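Brullar Grasp Benchmark Package
Simulated tabletop environment with method and reference results, for robot arm research

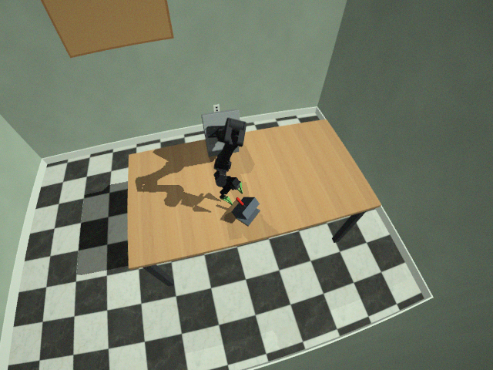 Brullar is a software package for groups who study grasping of small parts by a robot arm. It contains a simulated room, a table, an arm with two fingers, a library of parts, and the full code of the grasp selection method developed by Jayanthi Pillai and Sowmya Rodrigues at Drillon. In the default room the arm stands on a grey pedestal at the far side of a wooden table, and the part lies near the centre of the top. The green fingertips are easy to find against the black arm when you check a grasp by eye, and the short red bar at the part is a visual marker. The strong shadow of the arm on the wood is also intended, as the method takes colour images as input and we want it to meet shadows during training.

The package is sold as a licence for one laboratory. It is the same code that we use in our own work, with the same settings, and it is not a reduced version.

What the package is for

Many laboratories have a grasp method that works well for boxes and cylinders. With stepped parts the results become worse. A stepped part has a low side and a high side, and if the fingers close over the edge of the step, one finger touches the part earlier than the other and the part turns. On the real table this is a slow problem to study, since each failed trial needs a person to put the part back. In Brullar the trial is reset by the software and you can repeat the same pose of the part with a different choice of grasp.

The package is suitable if you wish to compare your own method with ours, train a method of your own from the beginning, or teach a graduate course in which the students have to change one thing and measure the effect. It is less suitable for soft objects. Cloth, cable and foam are not supported and we have no plan to add them.

The method in short

The method is called Sonon. It works in 2 stages. In the first stage a network looks at the image and proposes candidate grasps, each with a position, a wrist angle and an opening of the fingers. In the second stage every candidate is tested in a short internal simulation, where the part is moved a little from its estimated pose. A candidate which holds only when the pose is perfect receives a low score. A candidate which holds under the small movements receives a high score, and the arm performs the best one.

The idea of testing under small movements is old and we do not claim it. Our contribution is the way in which the movements are chosen. In earlier work they are drawn at random in all directions. Sonon draws them mostly along the direction in which the image is ambiguous. For a stepped part seen from above, this is very often the direction across the step. The second stage then spends its time on the errors which really happen.

The network does not see the red marker. It is removed from the input images before training and before testing, and it is shown only in the viewer. Please keep this setting if you publish a comparison, otherwise the numbers have no meaning. The setting is called hide_marker and it is on by default.

Results

We tested the method on 4 families of parts: plain blocks, stepped blocks, wedges and short brackets. For each family we made 60 trials with parts that were not used in training. A trial is counted as a success if the part is lifted clear of the table and stays between the fingers until the end of the hold period.

For plain blocks there is no useful difference between Sonon and the random baseline. Both methods are good, and a laboratory which works only with plain blocks does not need our package. For stepped blocks and wedges Sonon is clearly better, and the difference remains when the lamp is moved and the shadow of the arm falls on another part of the table. For brackets the result is mixed. When the bracket lies flat the method behaves well. When it stands on its short leg, the second stage is often too careful and rejects grasps that would hold. We have left these cases in the test set.

The complete tables, with the outcome of every single trial, are inside the package in the folder results. We prefer that you look at them and do not trust only the averages.

We also compared the time of computing. The second stage makes each decision slower. If your application needs a grasp immediately, you can reduce the number of internal tests in the configuration file, and the folder results contains a plot of what you lose by doing this.

Rooms and lighting

The room is enclosed, with green walls and a checkerboard floor. Customers ask sometimes why we do not use an empty grey background. We tried this at the beginning of the project. The network learned quickly, but it was weak as soon as there was any pattern in the picture. The black and white tiles give it strong edges which have nothing to do with the part, and after training with them it was much less disturbed by tape, rulers and cable on a real bench.

Wall colour, floor pattern, table texture and position of the lamp can be changed by hand or varied automatically between trials. The camera can be moved too. The high side view is the default in the viewer.

What is included

Simulation environment with room, table, arm and two-finger gripper
Library of parts in the 4 families, with collision shapes and masses
Full source code of Sonon, both stages
Trained weights used for the results on this page
Random baseline, with its own trained weights
Tables of results and the scripts which draw the plots
Written manual, 60 pages, in English
Support by e-mail during the period of the licence

Adding your own parts

You can import your own part as a mesh file. The tool called Amin prepares the collision shape and asks you for the mass and the friction. Please take care with the friction. Most of the support questions we receive come from a value that is too high, so that the simulated fingers hold the part in positions where real fingers would slip. If you do not know the value, measure it with an inclined plane. The manual explains how to do it with a board and a protractor.

Parts with thin walls should be divided into convex pieces before import. Amin can do the division, but for complicated shapes the result needs to be checked in the viewer.

Known limits

The simulated fingertips are rigid. Real rubber tips are softer and forgive small errors, so the success on a real arm can be higher for some parts and lower for others. We have no general rule for this.

Only one part on the table at a time is supported in the current version. The code will load a second part, but the score of the second stage does not consider contact between them.

The random seed fixes the choice of parts and poses. It does not fix the order of operations on the graphics card, and very small differences between two runs on different computers are normal.

Requirements

A computer with Linux and a recent graphics card is required. The viewer can be used without the card, but training cannot. An internet connection is needed only for the first activation of the licence.

Licence and ordering

The licence covers one laboratory, with any number of users inside it, for 2 years. After this period the software continues to work, but updates and e-mail support stop unless you renew. Teaching use is included in the same licence. If you publish results obtained with the package, please cite the report of Pillai and Rodrigues, which is in the folder docs.

To order, write to the Drillon sales office with the name of your institution and the address for the invoice. Technical questions before purchase are answered by Sowmya Rodrigues. Please include in your message the type of parts you want to work with, and a drawing if you have one.

Page last updated January 4, 2020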